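Sutport firm sets robot to work on picking things up, again and again

October 11, 2019

A company in Sutport is paying grown adults to put sunglasses in a bin so that a robot can try to take them out again. The adults seem fairly content with the arrangement. The robot has not been asked.

Vetico, which occupies the upper floor of a former carpet showroom behind the bus station, has spent most of this year building up a collection of what its staff call "goes". A go is one attempt by a robot arm to pick up one object. The arm reaches into the bin, closes its gripper on something or on nothing, lifts, and the result is written down by the computer. Then it has another go. On a good day it gets through this 180 times before the office shuts, and on a bad day somebody has left the compressor off.

The idea is that a learning system, shown enough of these attempts, will begin to work out for itself where to put its fingers. The company hopes to end up with software that can be handed a box of assorted goods it has never met and empty it without a person writing instructions for each item. Mail-order warehouses would like this very much. So, you would think, would anyone who has ever looked for their keys at the bottom of a bag.

"People assume it's the arm that is clever," said Thodoris Christodoulou, who runs the project. "The arm is a very strong, very obedient thing that will push its fingers into the floor of the bin if you tell it to. We have told it to. It was an accident, but it was our accident."

The project goes by the name of Juso. Christodoulou says the name doesn't stand for anything and that he has stopped saying so at conferences, where people prefer to guess. The work is being done with Liapis, a packing company that handles returns for several online shops and has an obvious interest in machines that don't mind what comes out of the parcel. Liapis sends over a list every few weeks of the sort of goods that give its own staff trouble. The list is mostly things in plastic.

Plastic packaging, the team says, is the great enemy. It shines and crinkles, and to a depth camera it can look like a hole, or a hill, or a patch of bin with nothing on it. Round things are awkward because they roll. Dark things are awkward because they can be hard to tell from their own shadows. Sunglasses manage to be difficult in several ways at once, with lenses the camera sees through and arms too thin for it to notice, and were described by one engineer as "a personal insult".

Toys, on the other hand, are popular. They are cheap, they survive being dropped, and they come in shapes that no sensible manufacturer would choose for goods that had to be stacked. A good part of the collection was bought in one trip to a discount shop, where the engineer at the till was asked how old her little one was. She said 12, to save time.

Each go is stored with pictures of the bin, a record of where the arm went and a simple mark for whether it came up with anything. Failures are kept along with the successes. There are a great many failures, and Christodoulou is rather protective of them.

"If you only show it the times it worked, it becomes very confident," he said. "We had a version in the spring that was extremely confident. It would go for the bare corner of the bin every time, like a man who knows a short cut."

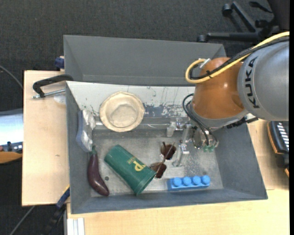 The contents of the bin are changed by hand, and this has turned into a bigger job than anyone planned for. The first batches were laid out too neatly. Staff who had been told to make a mess made a tidy one, with a decent gap round each item and nothing leaning on anything else, and the system learned to deal with a world in which objects keep a polite distance. Now there is a written procedure for untidiness. Items are tipped in from a tub, and whoever does the tipping is forbidden to straighten anything afterwards. Two people are said to find this hard.

There is also the matter of who watches. The arm can be left to itself for short spells, but a person has to be within reach of the stop button, and the job is shared out on a rota. Most people bring a book. One has learned to crochet, and the results have gone into the tub with everything else, where they are proving harder to grip than expected.

How much of this will be of use outside the old carpet showroom is a fair question, and Liapis has been asking it. A bin bolted down on a bench under steady lights is a kinder place than a packing line in the weeks before Christmas. Vetico plans to move one arm to the Liapis returns floor in December for a trial lasting 3 weeks. It will work beside the human packers on parcels that have already been opened, and it will be allowed to give up on an item and pass it to a person. Christodoulou would like it to do so less often than his own staff pass him the washing-up.

The packers have been shown a video. Their main concern, according to a Liapis supervisor, was whether the machine would be counted in the collection for the Christmas meal. That has been settled, and it won't be.

Neither company would say what the project has cost, or when a finished product might go on sale. Vetico did say that it is looking for two part-time assistants to help with the bin over the winter. No experience with robots is needed. Applicants should be comfortable with repetitive work and able to leave things where they fall, and parents of small children have been encouraged to get in touch.

The company is also taking donations of small household goods, nothing sharp and nothing with a battery in it. They can be left at the street entrance in Sutport during office hours. Anyone hoping to have an item back afterwards is asked not to bring it.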